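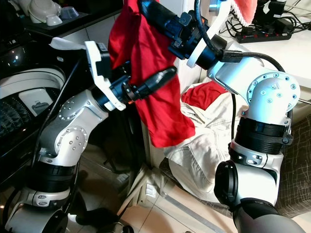
Urico Residences Staff Forum
Linen and Uniforms > Procedures
Topic: Red garments and off-white pants, sorting and folding before issue

u_shenoy
Linen Services
Colleagues,
Linen Services is revising the sorting and folding procedure for seasonal uniforms, and comments are invited from all buildings before the April issue. The draft has three changes that will affect your daily work.
Red tops are to be separated from off-white pants at the point of collection and kept apart through washing, drying, folding and storage.
Tops are to be folded in thirds lengthwise and then in half, with the hem tucked inside. The present practice of folding in quarters will be discontinued.
Pants are to be folded along the leg seam with the waistband at the top of the stack and the pockets turned in and flat.
The stores hold 300 red tops at present. Please reply in this topic so that comments remain in one place.
Usha Shenoy

h.carvalho
Building Supervisor, Nair House
Thank you for circulating the draft. Nair House supports the separation of colors and has no comment on the pants. We do have a concern regarding the fold in thirds. Our shelves were built for the quarter fold, and a longer, narrower bundle will overhang the front edge. Would Linen Services consider allowing each building to choose the final fold, provided that the hem is inside?
Horácio Carvalho

u_shenoy
Linen Services
Mr. Carvalho, the length of the bundle was discussed when the draft was prepared. Folded in thirds and then in half, a medium top fits the standard shelf. Extra large does not. I would be willing to add a second half fold for that size only.

j_bettencourt
Laundry, Flurkon Building
I wish to comment on the section concerning collection, as I believe it matters more than the fold.
The draft assumes that garments arrive in the correct bag. In the Flurkon Building they frequently arrive in one heap, and they are sorted on the floor. A red top and a light garment should not be left in contact if either is damp. We had two pairs of pants returned to us in March with a pink mark at the knee, and neither could be reissued.
I request that the procedure state plainly that nothing is to be sorted on the floor, and that a table be provided in each laundry room for that purpose.
Judite Bettencourt

m.seixas
Purchasing
With respect to Ms. Bettencourt's request, Purchasing can supply folding tables from the current budget to the buildings that do not have one. Please submit the usual form with the dimensions of the space. A form without dimensions will be returned.
I would add a note of caution on the matter of color. The current red tops are from Clekorier, and the instructions we received with the order call for the first two washes to be done separately and in cold water. They do not call for permanent separation. If we keep the colors apart through every stage, each building will be running more half loads than it does now.
Martim Seixas

j_bettencourt
Laundry, Flurkon Building
The marked pants were washed with tops that had already been through far more than two washes. I accept that half loads are undesirable. I do not accept that the supplier's instructions settle the question.

m.seixas
Purchasing
Is it known that the mark came from a top? The floor mats in the Flurkon changing room are also red.

j_bettencourt
Laundry, Flurkon Building
It is not known for certain. The mats had been replaced with gray ones before March.

l_gouveia
Training Coordinator
May I raise a matter of technique, as I will be the person revising the training sheet.
New staff have the most difficulty with the first step, when the top is lifted out of the pile. They take hold of it wherever the hand falls, and the cloth then hangs in a twist. The sheet should instruct them to find both shoulder seams first, hold the garment up by those, and let it hang to the hem before laying it down. One shake is sufficient. If the side seams do not fall straight, the garment should be turned and lifted again.
On pants, I would ask that the sheet say "smooth the pocket linings" in place of "turn the pockets in and flat." Several people have read the draft wording as an instruction to pull the pockets inside out.
I have no strong view on thirds or quarters. I have taught both, and the quarter fold is learned sooner.
Leonor Gouveia

h.carvalho
Building Supervisor, Nair House
I am grateful to Ms. Gouveia for the last remark and would ask that it be recorded in favor of the quarter fold.

u_shenoy
Linen Services
It is so recorded. I would also record that the quarter fold leaves a crease across the center of the chest, and that this was the most frequent comment in last year's staff survey. The buildings handle 1,000 garments a month between them, and we are not in a position to press them.
The following amendments have been made to the draft:
Sorting is to be done on a table. The floor is not to be used, including for garments that are going to be washed again.
"Smooth the pocket linings" has been adopted.
Ms. Gouveia's instruction on the shoulder seams will be placed before the folding steps.
Extra large tops may be given a second half fold.
The fold in thirds is retained for other sizes. Separation of colors is retained for washing and drying. I have removed it from storage, where the garments are clean and dry and the risk is small.

m.seixas
Purchasing
The storage amendment is welcome. Purchasing maintains its objection regarding half loads and asks that it be noted.

h.carvalho
Building Supervisor, Nair House
Nair House will comply. I will be submitting a request for deeper shelves, 22 inches, with dimensions.

l_gouveia
Training Coordinator
Could the revised draft be sent to me as a text file? The last version arrived as a scan and I was obliged to retype it.

u_shenoy
Linen Services
Sent this afternoon at 3:15.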